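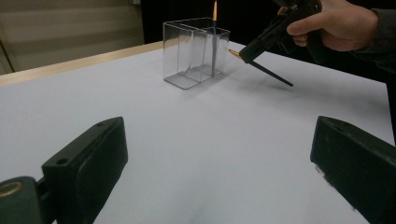

Storage tubs, drawer dividers and other things you may not need to buy

Every spring the shops fill their front aisles with storage, and every spring I get letters asking which set to buy. My usual answer is none, yet. Most cupboards I've been asked to look at had plenty of boxes in them already. They were full of things that wanted throwing out.

I kept a tally of what I spent on storage over several years and it came to £1,177, which I am not proud of. A fair bit of that went on lids.

Start with what comes out

Take everything out of one cupboard. One, not the whole kitchen, whatever the woman on the television did. Put back what you used in the last month. Leave the rest on the table until Thursday and see how much of it you reach for. I did this in April with the cupboard over the kettle and went back for a tea strainer and the good scissors.

Measure the shelf before you go near a shop, and measure it at the front, where the door frame or hinge sticks in. The inside of mine is wider than the opening by the thickness of two fingers, and I have twice bought boxes that would fit beautifully if only they could get in.

Clear or not clear

Clear plastic is sold on the promise that you'll see what you've got. Fair enough for a shelf at eye level. Below the waist you only see the top of the box anyway, and above your head you see the bottom, so pay for clear where it does some good and use old ice cream tubs elsewhere. An open top suits things you use daily. Lids are for flour, sugar and anything moths like.

Don't believe the ones marked "crystal". They scratch like the others. Wash them by hand in warm water with a soft cloth, and keep the green scourer well away. For cloudy tubs, people swear by vinegar. It does shift limescale. It does nothing at all for scratches, and a good half of cloudiness is scratches.

Sticky label glue comes off with cooking oil left on for ten minutes, then washing-up liquid. Cleltex sell a spray for the same job. I tried it on one half of a jar and oil on the other and could not tell the halves apart, apart from the smell, where the oil won.

Drawers

The Minico dividers that everyone recommends are springy bars that push against the drawer sides. They hold in a shallow drawer. In a deep one they creep, and by the end of the week the potato peeler is in with the batteries. Da-eun Sung wrote in to say a square of rubber matting behind each end stops the creeping, and it does, mostly. Cut-down cereal boxes work as well and cost nothing, though they go soft near the sink.

Labels

I've gone off label machines. Masking tape and a pencil will do - you can peel it, change your mind and write "lentils (old)". Put the date on the back of the tub for anything decanted. You will not remember when you opened it. Keep the cooking instructions too, cut off the packet and dropped inside.

White tops and work surfaces

Melamine, painted wood and laminate all get the same advice on the internet, usually bicarbonate of soda. Go carefully. It is a mild abrasive and on a gloss finish it can leave a dull patch that shows every time the light comes in sideways. Try a damp cloth and washing-up liquid first, then wipe with plain water, as the greyish film people complain of is often dried soap.

Dzintra Žukauskas asks whether Pettigrew's cream cleaner is worth the money over the supermarket's own. I've used both and I'm still waiting to notice. She also asks about "100 uses" lists for baking soda. I stopped reading one at 55, which was freshening a tent.

Next time: descaling, and whether the Ploratar kettle balls do anything.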